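Automation at Work, Session 4
Who does the sorting now?
Orysia Semeniuk, 10 Jun 2021

Last time we finished with the returns bench at Mendwood, where people unpack hired props, check them over and put them back into stock. I love this case! It looks like such plain work, and then you try writing down what a good sorter does with an old mallet and you fill a page before lunch.

Mendwood and its partner Stastenero try out each change in simulation before it goes near the bench. Keep the bench staff in mind as you look: which of these things would they pick up first, and how would they hold it?

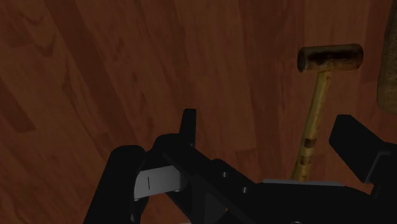
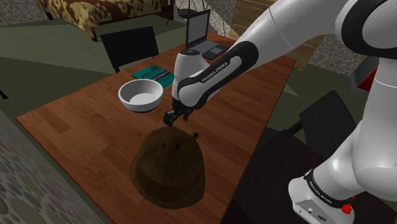 Simulated table with a Franka Emika arm, a bowl and a hat on the wood.

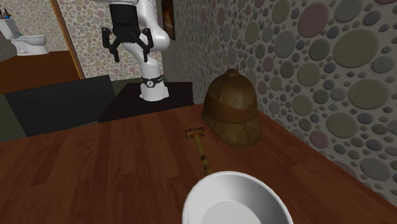
Now to the people. The bench team has 9 sorters, and the plan moves the plain lifting to the arm and keeps judging wear with them. That sounds tidy on paper. But judging wear happens in the hand, while you lift, and several sorters said so at the first meeting (good for them).

Points to take from the Cosness report:
- job titles changed in December, pay grades did not
- training was 35 hours each, in paid time
- sorters can stop the arm without asking a supervisor

For the seminar, read Bang, chapter 4, and bring one task from a job you have done yourself. Split it into lifting, looking and deciding, and see where the split hurts.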